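Grollberg Veterans Home

Grollberg Veterans Home is a residential care home for former members of the armed forces and their spouses, located on the western side of Kadport. It has 62 private rooms and a nursing wing, and is run by Planda, a nonprofit housing association that also operates two smaller homes in the Cui valley.

History

The home began as a convalescent hospital for returning soldiers. When the hospital closed, the building stood vacant for several years before the county sold it to Planda, which converted the wards into single rooms and added an elevator. The first residents moved in during February, while the dining hall was still being painted, and took their meals in the former chapel until spring.

A second wing opened later to provide nursing care for residents who could no longer live on their own. It replaced the old laundry building.

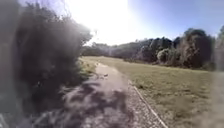 Residents and admission

Applicants must have served at least 2 years in any branch of the military, or be married to or widowed from someone who did. Preference is given to people who have lived in Kadport or the Cui valley. Couples may share a room, and a surviving spouse is allowed to stay on.

Residents pay a share of their income toward room and board. The rest of the cost is met by the county and by an endowment left to the original hospital. Short stays are offered when a room is free, mostly to people recovering from surgery. 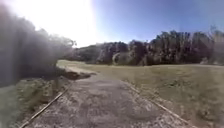 Short-stay guests eat with the permanent residents and may use the library and the workshop, but they do not vote in elections for the residents' council. The council has seven members and meets once a month. It sets the activities calendar and reviews the menu.

Events

The best-known event at the home is the November open house, which drew 550 visitors in its busiest year. It starts at 10 a.m. with a roll call of residents by branch of service, followed by a lunch for families. A high school band from Kadport has played at 59 of these gatherings, missing only those canceled for bad weather.

Birthdays of residents who reach 100 are marked with a dinner and a framed copy of their service record.

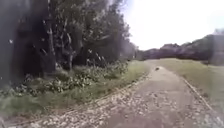

A dirt and gravel path with scattered leaves

See also

Cui Valley Housing Program
Kadport County Hospital
Planda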